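Print this page | E-mail this page

Teaching a Robot by Showing
Handout 2, Plostby evening course
Instructor: Markos Manolakis
5/2/25

Welcome back! Last time we talked about programming a robot the old way, typing in every position and hoping the part is where you said it would be. Tonight we get to the part of the course I look forward to all year, which is showing a robot what you want with your own hands and letting it learn from the showing.

There are two main ways to do this, and you'll get to try both.

1. Hand guiding

You take hold of the arm itself and move it through the job. The motors go soft (the manuals call this gravity compensation, meaning the arm holds up its own weight and nothing more) and the computer writes down every joint angle as you go. It feels wonderful the first time, a bit like leading somebody in a dance. You can feel when a joint is close to its limit, and you can feel it when the tool touches something.

The trouble is that your hands and arms get in front of the cameras. If the robot is going to learn from video as well as from joint angles, it will learn from video full of your sleeves. Small motions of the gripper are also hard to do well when you're pushing a whole arm around to get them.

2. Remote control

Here you stand back and drive. You might use a joystick, a hand-held tracker, or a smaller "leader" arm that the big arm copies. Your body stays out of the way and the cameras see only what the robot will see later, when it works alone. The price is touch. With most setups you can't feel contact at all, so you learn to watch shadows and gaps very closely. It takes practice! Most people crash gently into the table a few times, and that's fine as long as it stays gentle.

Setting up the table

For tonight's material I'm using kitchen-style work with small dishes. I love these tasks for teaching. Everybody already knows how to do them, so all your attention can go to how you do them. When do you slow down? Which way do you tip the spoon? You've never had to think about it before. 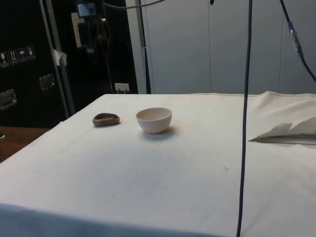 Fig. 1. Two dishes on the cloth: a shallow brown one and a deeper, pale pinkish-white bowl.

Look at how different those two shapes are from a spoon's point of view. With the low dish you can come in at a shallow angle and the rim hardly bothers you. With the deeper bowl you have to come in from above and get the handle steep before you go down, and then steep again on the way out. A demonstration that's perfect for one can hit the rim of the other. Keep that in mind when you choose your starting positions, and move the dishes a little between runs. If they sit on the same spot every time, the robot can get away with learning the spot and ignoring the dish.

Light matters too. A shadow beside a bowl is a handy clue to where the bowl stands, both for you and for the learning program, but if the lamp moves halfway through your session, that clue moves with it. Set the lights, then leave them.

What makes a good demonstration

Some habits I'd like you to pick up early:

- Start from the same rest pose, pause for 2 seconds, then go.
- Move at one steady speed. Slow is fine. Stop-and-go is much harder to learn from, and the pauses where you were thinking will come back to haunt you as pauses where the robot sits still forever.
- Pick one way of doing the task and stick to it for the whole set.
- Finish clearly. Lift away, come to rest, and then stop the recording.
- Keep a few runs where you missed a little and fixed it. These are gold! A robot that has only seen perfect runs has no idea what to do once it drifts off course.

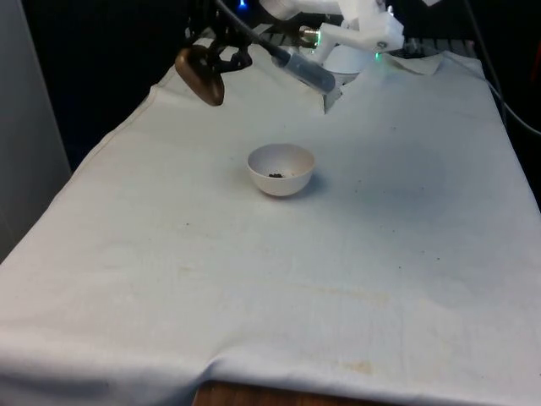 Food-like bits and grains bring their own problems. They never lie the same way twice, they cling to the tool, and after one scoop the heap has a new shape. You can't teach this as a list of points in space. What you're really teaching is a response: see where the heap is now, go in on the full side, level out, come up slowly. So between runs, push the heap around. Put it left, right, against the wall of the bowl. Use a lot of it and then only a little.

Watch the tool angle as well. A spoon held in a gripper can turn slightly in the grip, and after a dozen runs it may sit differently from how it sat at the start. Check it before each recording against a mark on the handle (a dot of paint will do).

How many runs?

Everybody asks, and it depends on how much you vary. Last July's group recorded 116 runs of a scooping task in the Hinent room, and their best result came after they threw out the jerky ones and trained on what was left. For your own project, begin with 12 careful runs, train, watch where it fails, and record your next set right at those failures. You'll learn far more this way than by grinding out a huge set on the first evening.

For next time

Read the Baidoo notes on leader arms, the first half only. Write down, in plain words, every step of spooning something from one bowl into another, including what your other hand does. Bring your Pretex login if you have one, as we'll be labeling recordings together.

Print this page | E-mail this page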